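How to clean old carriage lamps before restoration

Written for the owners who bring their lamps to our workshop in Urndale.
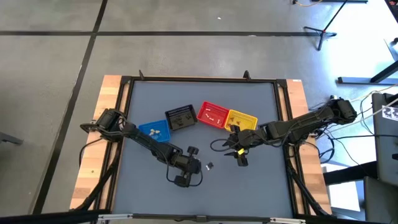 Araceli Valcárcel wrote to us in February that she had polished her brass lamps with a strong paste and lost the maker's mark on one of them. So please begin gently.

1. Take out the glass and the candle tube. Keep the screws in a small box.
2. Mix 50 ml of mild soap in 4 liters of warm water.
3. Wash the metal with a soft brush. Old wax can need up to 6 passes - do not scrape it with a knife.
4. Dry everything with a cotton cloth and leave it overnight.
5. Rub a thin coat of clear wax on the brass. Do not put wax on the black paint.

If the silver reflector is already peeling, stop after step 1 and bring us the lamp as it is. Reflectors from Lammers are very thin, and we do not advise to wash them at home.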